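Kitchen & Home Help > Storage > Kids' stuff

Metal bins for play kitchen and sandbox toys – how do I stop the scratching?

Posted by mudpie_mama, 25 August 2022

Hi all! We finally got rid of the giant plastic tote that held every small toy we own, and I swapped it for two open gray metal bins I found secondhand. I love them. They sit on the low table in the playroom and the kids can see what they have. The trouble is the insides. The coating is already scraped in places and the bottom is full of fine scratches. Should I line them? Repaint them? Or is it fine to leave bare metal with toys a four-year-old handles all day? We have the usual mix, so play food, shovels, funnels and a few little molds.

SandyToes60

Just put a towel in it. Works for us.

Baltazar Robles

Oh, I'm so glad somebody else uses metal bins for this! We switched two summers ago and I would never go back to a tote. The kids dig less, they dump less, and cleanup at the end of the day is quick enough that my daughter does it alone now.

First, the scratches. If it's only the bare metal floor that's scuffed, leave it. Wash it with dish soap, dry it well and move on. Worn coating on the walls is different. Run your fingernail over the edge of a worn patch, and if anything flakes off, don't put toys in there until you've dealt with it. You also don't know what an old coating is made of, so please don't dry sand it in the house. I'd ask at a paint store about a lead test before doing anything else.

If it passes and nothing flakes, cut a liner. I used a cork sheet from Jondeo, 40 inches long, and trimmed it with kitchen scissors. Felt is quieter but it holds sand forever – ask me how I know!

Second, keep the bins half empty. This made the biggest difference for us. One gets filled and the other one waits behind it, and every Sunday we trade a few things over. 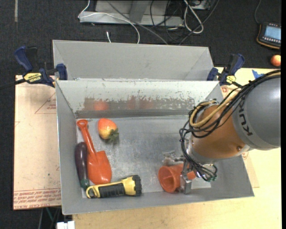 My rule is one bright thing of each kind. A strawberry, a shovel and a funnel will keep a small kid going for ages, and a single funnel gets far more love than a stack of them. Sand toys get rinsed before they go back in with the play food (we keep a dishpan by the door for it).

Good luck, and tell us what you end up doing!

Prakel_fan

Agree on the lead test. I'm not sure about cork, mine got moldy after one wet week in August. I went with a rubber shelf mat and it has held up fine. Check the rims too, secondhand ones can be sharp.

mudpie_mama

Thank you!! Ordering the test tonight, and the towel is in there for now – it's already full of sand.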